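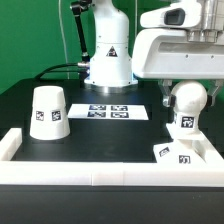 Fixed view: tagged knob part held between the fingers near the right-hand rail, with the marker card behind.

Pikon data collection: progress meeting
Monday, 31st August
Room: Stotine, ground floor
Chair: Rajeshwari Warrier
Minutes: Dušan Baláž
Also attending: operators from both shifts; Vummont (by phone, items 1 to 4)

1. Minutes of the last meeting

Agreed with one correction. Under item 3, "grasp height" should read "release height". The action on the spare gripper fingers is closed. The action on the operator log sheet is carried forward to item 6.

2. State of the set

DB reported that 1,267 episodes are now on Amundsen. Of these, 119 have been rejected at first check, leaving 1,148 for training. Rejections fall under three codes: tag lost for too long during the approach, part dropped outside the border, and operator stop. Tag loss is the largest group. DB will split the figures by operator and by part before the next meeting. RW asked that they also be split by start position, as the corner starts were added late and may be pulling the total up.

Vummont asked whether rejected episodes are deleted. They are not. They stay on Amundsen under a separate folder with the code in the file name. Vummont would like access to the drops, which they may use as failure examples. RW has no objection provided they are kept out of the main set.

3. Wrist view

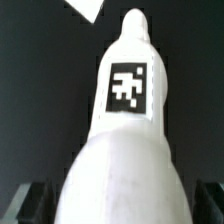

Wrist view: tag facing the camera, fingers either side of the lower body.

The tag estimate from the wrist view was compared with the estimate from the fixed view over one session of 40 episodes. Agreement is good when the tag faces the wrist camera squarely and gets worse as the part leans. One operator asked whether the tilt of the tag in the wrist view should count as a fault. DB said no: tilt is part of what the model has to cope with, and the grey shading on the right side of the part is likewise to be left alone. Nothing is to be corrected in the recordings before they are stored.

It was agreed that an episode passes on the wrist view if all four sides of the black tag border are inside the picture at the moment of grasp. Short losses before that point are allowed. The checking script will be changed to match, and the tag loss rejections run through it again. Some are expected to come back into the set.

4. Layout and reset 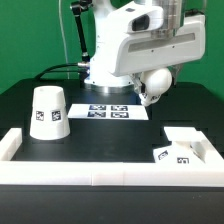
Resets between episodes are taking longer than the episodes themselves, and the two shifts do not do them the same way. The early shift puts every part back by hand to a taped drawing; the late shift moves only what has been disturbed. RW wants one method. The marker card is the reference for the table and is not to be moved by anyone during a session. The cone goes back on the left with its two tags towards the fixed camera, and the angled block goes to the right-hand corner against the border, one tag on the left face and one on the front, as on the sheet already issued. The late shift method is otherwise adopted: leave alone whatever has not moved. Operators are to look at the fixed view before pressing start and compare it with the sheet.

The seams in the front rail were raised. There is a slight step at the middle block. Vummont asked whether it matters for the learning. DB thinks it does not for the present task, as no part is slid along that rail, but it should be noted in the set description in case a pushing task is added. The rail will not be replaced part way through a collection.

The start positions will be drawn by the script from now on and read out to the operator. Choice by eye is to stop. DB showed a plot of the positions chosen so far, which bunch towards the middle of the work area.

Vummont left the call.

5. Labels on the parts

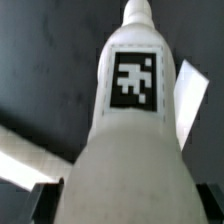

Wrist view: label on the upper part of the body, printed cutting guides visible at the sides and top.

The printed labels carry dashed cutting guides outside the tag. Early test runs on another bench suggested that a model could pick up the dashes as a cue, which would be of no use on parts that are cut differently. Options discussed: trim the labels inside the guides, reprint without guides, or leave them as they are and vary them.

Trimming was ruled out because it eats into the white margin the tag reader needs. RW prefers a reprint for a share of the parts, so that the set holds both kinds. DB agreed but asked that no part changes label within a session, and that the label type is written to the episode record as its own field. Agreed on that basis. Tag numbers stay the same so that the pose files do not need to be rebuilt.

An operator asked if marks on the white parts should be cleaned off. Parts are to be wiped at the start of each shift only. Marks that do not come off with a dry cloth are to be left.

6. Operator log

The log sheet has been cut from 2 pages to one. Fields kept: episode number, operator, start position, outcome code, remarks. "Remarks" is to be used for anything felt at the controls that the recording will not show, such as a stiff trigger or a late response. "OK" is not a remark; leave the field blank.

7. Timetable

Collection on the present task runs until the frozen copy is taken in December. RW will write to Vummont with the exact day once their training slot is known. Episodes recorded after the copy go into a new folder and are not to be merged.

8. Actions

DB: split rejection figures by operator, part and start position
DB: change the grasp check and run the tag loss rejections again
DB: add label type to the episode record
DB: give Vummont read access to the drops folder
RW: reprint labels without guides, same tag numbers
RW: add the front rail step to the set description
Both shifts: reset by the agreed method from the next session

9. Any other business

The fan in the control cabinet is noisy on starting. To be reported to the workshop.

Next meeting: same room, date to be sent round by RW.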